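Dikevthorpe Automation Board > Teaching and Programming > Hand guiding vs. remote for two-arm sorting

palletjack_6
Our integrator (Casport) wants us to teach a two-arm bin sorting job by remote control. An operator drives both arms, they record it, and a model gets trained on the recordings. The quote covers 500 demonstrations. I've programmed pick and place with a pendant for years and I don't see what I'm buying. Three bins, lidded containers, some odd black parts. Why can't I just grab the arm, walk it through the points and save them?

mkerrigan_shop
You can, if the parts land in the same spot every time. Do they?

palletjack_6
Within a couple of inches. Operators drop them in the bins by hand, so no.

slowfeed
Then saved points won't hold up and you need vision either way. I'd still ask why it has to be a learned policy. A camera, a decent grasp routine and two weeks of somebody's time has covered every bin job I've been near. Everyone selling demonstrations shows you the good takes. Ask Casport for the raw count, bad ones included.

tealbucket
I ran a job like this at Vermeulen, so let me disagree a little. Hand guiding is fine for one arm. With two you run out of hands, and your own body is in the camera view the whole time, so the recordings are full of an operator who won't be there when it runs. Remote fixes that.

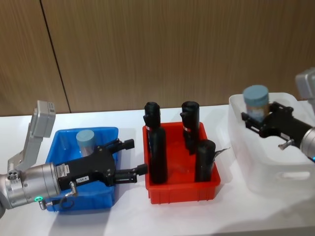 What remote does badly is touch. Grabbing a container under the lid is easy to watch on a screen and hard to feel through a controller. Our people squeezed too hard for the first week, and the model learned to squeeze too hard. We threw out the whole first week.

slowfeed
So you paid for a week of garbage and that's the argument in favor?

tealbucket
I'm saying budget for it. We ended up with 2381 takes and kept maybe half. It did learn to let one arm wait while the other finished, and I would not have wanted to write that by hand.

slowfeed
An interlock is a few lines of logic. I've written it on a lunch break.

mkerrigan_shop
For fixed stations, sure. When either arm can go into any bin it gets ugly fast. I'm with tealbucket on that part and with slowfeed on the price.

palletjack_6
Casport says 500 is plenty because the bins don't move. Drurier told us nearly double that for the same parts. Neither one could say where their number came from.

tealbucket
Ask who is driving. We had 2 operators and you could tell them apart in the playback — one came in from the side, one from above — and the model would hesitate between the two. Pick one way of doing it and write it down before anyone records.

slowfeed
And get a test in the contract with parts placed by your people. I've sat through too many demos where the vendor set the table.

palletjack_6
That I can do. I'm asking for a small paid trial on the lidded containers first, black parts later. If they won't agree to it I'm going back to the pendant and a camera.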